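Masanja Grid Cloth, Light Green
Sold by Cukis. In stock, ships folded. 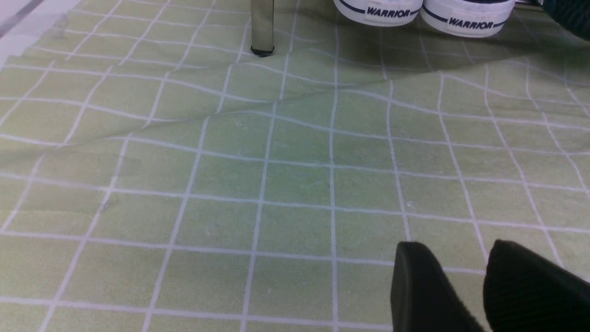 Masanja in light green with white grid, in use under a metal leg with a black rubber foot. Shoes not included.

The Masanja is a large piece of light green cloth with thin white lines printed on it in a grid. We sell it as a tablecloth. Customers buy it as a tablecloth, a picnic sheet, a floor cover, a photo backdrop and, in one case we were sent proof of, a cape. We have stopped arguing.

It is a soft cloth with no backing and no stiffener, so it will crease. The lines make this very easy to see. A plain cloth hides a fold. A grid cloth draws you a map of it. If you need your cloth to lie as flat as a sheet of graph paper, you may be happier with a sheet of graph paper, which we don't carry.

Color

One color for now. We call it light green. It reads more yellow in good light and more gray in shade, and the listing used to say "sage" until we got 20 emails about it. Swatches are free if you send a stamped envelope. Small specks and smudges do show, though less than on the white cloth we used to make, which showed everything and is no longer made.

Using it on the floor

Fine. Chair and stool legs with rubber feet are the best match, and they also hold the thing in place. Set the chair down where you want it and leave it there. If you drag it, the cloth goes with it and bunches up around the foot, and you'll spend the rest of the evening pulling corners. Bare metal legs we don't recommend. Felt pads slide.

It isn't a rug. Put it on a smooth floor and walk across it in socks and you will learn something about friction.

Using it on a table

Also fine, and what it was meant for. Smooth from the middle outward. The grid will tempt you to line it up with the table edge, and very few tables are as square as their owners think. Dorin Lungu, who cuts our cloths, suggests setting it on a slight angle on purpose. Then it looks like you meant it.

Clips are sold separately. The Rollumeo clips fit most tabletops. For outdoor use get the pack of 5, as four leaves you with one corner and a breeze.

Care

Machine wash cold with like colors. Line dry if you can. Medium iron on the back, never straight over the print. Shake it outside first if it has been on the floor, for the sake of the washer.

The first wash takes out most of the creases from packing. The second puts in a few of your own. After that it settles down. No bleach, please. Kausar Hayat in returns keeps a drawer of cloths that met bleach, and it is a sad drawer.

What's in the bag

One cloth, folded. One care card. No clips, no weights, no napkins. Matching napkins have been "coming soon" for 3 years and we would rather not discuss it.

What buyers say

"Ordered for the table, lives on the floor now. Kids sit on it, I sit on it, dog sits on it. Washes well." Mudassar Janjua

"Nice cloth. I tried to use the squares to cut fabric and the squares aren't for that." Usman Afridi

He's right. The grid is decorative. It will move when the cloth moves, and please don't hem a pair of pants by it.

"Color was greener than my screen. Kept it anyway." Zeeshan Usmani

Shipping and returns

We pack orders every weekday morning. This batch was a run of 400 and the next one is planned for later in September, so if the button says sold out, it'll say something else soon. Unwashed cloths can come back within 20 days. Washed cloths are yours, and congratulations.

Wrinkles are not a defect. We've had to put that in writing.

Goes with

Rollumeo table clips, pack of 5
Useo rubber leg caps, black, set of four
Useo storage bag, fits one cloth if you fold it and two if you are angry

Page updated Sat 3 September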